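# Week 5 handout – reviewing a sim kit: the Vatach Kitchen Pack

30 September 2024. Bring this to lab, we'll mark it up together. 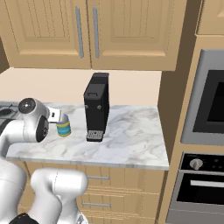
Last week was why people buy simulators at all. This week: how to judge one before the department pays for it. Kit under review is the Vatach Kitchen Pack, sold by Vatach, runs on top of the Cundlow physics engine. We have trial seats until the end of term. Treat the notes below as a buyer's file, not as a manual. Manual is on the course drive.

## 1. What's on offer

Three tiers. Prices from the quote we were sent, academic rate, per year.

| Tier | Price | Seats | Kitchens | Support |
|---|---|---|---|---|
| Starter | $400 | 1 | 12 | forum only |
| Lab | $2,404 | 15 | 116 | email, two working days |
| Site | on request | no cap | 116 + custom | named contact |

- Lab tier is the one we're testing.
- Extra seats on Lab: $200 each. Adds up fast with a big class.
- Cundlow license is NOT in the Starter price. It is in Lab and Site. Easy to miss, it's on page two of the quote.
- Site tier: no public price. Write down what you'd ask for before you call them. If you call first you end up answering their questions.

What comes in the box (Lab):

- kitchen layouts, with cabinets, drawers, appliances
- small-object set – cups, bowls, cans, packets etc
- one arm model with two-finger gripper, swap in your own if you have the file
- task scripts: pick and place, open/close, coffee, stove knob, put away
- teleop tool (keyboard or controller)
- logger + replay

## 2. How we test it

Default task for the whole class is the coffee one. Cup on the counter, coffee machine next to it, arm has to grasp the cup and get it under the spout. Looks dull. It's a good test tho, since one short task touches nearly everything you'd pay for: reach, grasp, carrying something upright, placing in a tight spot, then a button press.

Run it in this order.

1. **Fresh install.** Clock it. Start when you open the download page, stop when the arm moves under your control. Write down every time you had to look something up.
2. **Teleop by hand.** Five tries at least before you judge. First two are always bad.
3. **Scripted policy.** The one they ship. Same start state each time, then let it randomize.
4. **Break it.** See section 4.
5. **Export.** Get the log out and open it in something that isn't theirs.

Don't skip 5. A log you can only open inside the vendor's own viewer is a rental.

## 3. What to look at

### Grasp

The cup is a short cylinder so there are two obvious ways in: from the side, around the body, or from above with one finger inside the rim. Try both. Note which one the shipped policy prefers and whether you'd pick the same.

Things that go wrong in sim grasping generally (we did the theory in week 3, quick recap):

- **Sticky contact.** Object attaches to finger too easily. Success rate looks great, means nothing on hardware.
- **Slippery contact.** Opposite. Cup squirts out under light pressure.
- **Penetration.** Fingertip goes into the cup wall. Slow the replay right down and step through it, you won't catch it at full speed.
- **Jitter at rest.** Set the cup down, let go, wait. Should be still.

In my own trial runs the Cundlow contact was decent on side grasps and a bit sticky from above. Your runs may differ, settings matter. Record the friction value you used!! Two groups last year handed in opposite findings and neither had written it down.

### Clearance

Kitchens are tight. Counter below, wall cabinet above, wall behind, appliances at the side. An arm that does fine on a bare table will bump its own elbow in here. So watch the whole arm, not only the gripper.

Questions for your sheet:

- Does the collision checker cover the upper links or just the hand?
- When a link touches the counter, do you get a warning, a stop, or nothing?
- Is the contact in the log afterwards?

Default setting is warning only. I think that's the wrong default for teaching. You can change it under Task > Limits.

### Articulation

Drawers, doors, the oven. Handles are where cheap kits cut corners. Some kits give you a handle you can see but the collision shape behind it is a solid block, so you can't hook a finger behind it. Turn on the collision view and compare with the visual mesh. Do at least one drawer and one door. Screenshot both views for your report.

### Looks

Lighting, materials, reflections. Matters if you train from camera images, matters a lot less if you use object poses. Be clear in your write-up which one you care about. Vatach's default light is bright and even, which is pleasant to work in and too kind for vision training. Their randomizer will vary it. Starter tier doesn't include the randomizer.

## 4. Break it on purpose

Pick two from this list. Everybody does the first one.

- move the cup so it's half behind the coffee machine from the camera's side
- start the cup right at the counter edge
- drop the simulation rate by half
- double the mass of the cup
- rotate the base of the arm a few degrees and don't tell the policy
- swap the cup for the tallest one in the object set
- leave a drawer open in the arm's path

What we want is how it fails. A kit that fails loudly (error, stop, line in the log) is worth more to you than one which keeps going and reports success. The shipped coffee task calls it a success when the cup is inside a box-shaped region and the button has been pressed. Note what is missing from that check. Is the cup upright? Read the script and see, it's short.

## 5. Comparing

You can't review a product alone, need something next to it. Two comparison points for this course:

**Siregar Bench.** Free for coursework. Tabletop only, no kitchens, no articulated stuff. Contact settings are all exposed, docs are thin. Install took me most of an afternoon. Once it's running it just runs.

**Zoltness Home.** Paid, hosted, runs in the browser. Nothing to install. You pay by compute hour so cost depends on how you use it, and there's no offline mode. Nice scenes. Export is limited to their own format unless you're on the top plan (see step 5 above).

My rough take so far, argue with it:

| | Vatach | Siregar | Zoltness |
|---|---|---|---|
| Setup | ok | slow | quick |
| Scenes | many | few | some, pretty |
| Contact tuning | partial | full | none |
| Export | open | open | locked on cheap plans |
| Cost you can predict | yes | free | no |
| Good for a first course | yes | with help | yes |

"Partial" for Vatach contact tuning: friction and mass are there, solver settings are not unless you're on Site. This will bother the people doing manipulation projects and probaly no one else.

## 6. Common mistakes in last year's reviews

- Reviewing the demo video. Run the thing.
- One success rate with no number of trials. Useless to me and to a buyer.
- Mixing up "policy failed" and "kit failed". If the shipped script aims badly that's one problem. If the cup falls through the counter that's another.
- Copying the feature list off the vendor page.
- No mention of cost past year one. Renewal for Lab is the same price per the quote, but check what happens to your custom scenes if you lapse. I asked. They stay on disk, they just won't load.
- Saying it's "realistic". Realistic for what.

## 7. What you hand in

Two pages max, pairs are fine. Has to have:

- install time, machine specs, version number
- trial table: start state, grasp type, friction, outcome, failure type
- two break tests with screenshots
- one paragraph on export
- a buy / don't buy / buy a lower tier recommendation, for a named kind of user (a teaching lab, a small company, one student at home)

The last bit is worth the most. A recommendation for everybody gets half marks.

Submit through the usual page. Seats are shared between sections so log out when you are done, the server holds your seat for an hour otherwise. If you get "no seats available" wait and try again, don't mail me, I can't kick people off either.

## Reading for next time

- Vatach docs, chapters 2 and 4 (tasks, success checks). Skip 3.
- Cundlow contact notes, first half only
- your own week 3 notes on friction cones, we'll need them

Next week real arm, same cup task. Closed shoes, hair tied back. Lab sheet goes up the night before.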